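The gray bin

Mar 9, 2019

I have been putting off the metal bin since we moved to Gwynne. It came with the workroom, it is heavy, and everything small that has no place ends up in it. Last week I went looking for a tape measure, didn't find it, and decided the whole thing had to be dealt with.

I started by taking out the obvious trash: receipts, dried-up markers, a bag of foam bits from a shelf I put together in June. There were also two phone chargers for phones I don't own anymore. Those went to the recycling drop-off on Sarnari Road. The bulk of it was gone in half an hour and I had four grocery bags by the door.

What was left took longer, for the usual reason that I had to decide about each thing. The long blue case with the fold-over flap is staying. It has two little white fasteners and a plain front, and it's a good size for things that would otherwise roll around. The teal block with the long recess in the top is staying too. I had thought of it as junk, but the divider across the middle makes it handy for keeping two kinds of screws apart, so it is going in the desk drawer.

The glossy black oval thing with the dull red section down the side I went back and forth on. It has been in three different boxes over the years. I put it in the maybe pile, then took it out, then put it back in the bin.

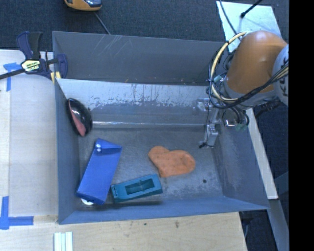 Cleaning up the metal

With most of the clutter out I could see how worn the bin is. The inside is scuffed all over, the coating has gone in patches on the long panel, and there are a few specks of rust low on the back wall. None of that bothers me much. It's a bin.

I still wanted it clean before I used it again. Warm water and dish soap took care of the dust. For the rust I used a nylon pad and a little white vinegar, then wiped it and dried it right away with an old towel. My neighbor Getachew Worku told me to put a thin coat of paste wax on after that, and he lent me his can of Taltier. It goes on like shoe polish. I let it haze and buffed it off.

The scratches are still there. I looked up the price of having it recoated at a shop in Imivville and they wanted some 300 dollars, so that was a short phone call.

Where things go now

The bin is going under the window and will only hold things waiting to be put somewhere else. I'm going to empty it every 2 weeks, and I've put that on the kitchen calendar. Screws and hooks are in the desk. Pens are in a mug. Batteries are in the hall closet with the light bulbs, where they should have been all along.

I still haven't found the tape measure. I bought another one at the hardware store yesterday and hung it on a nail by the door.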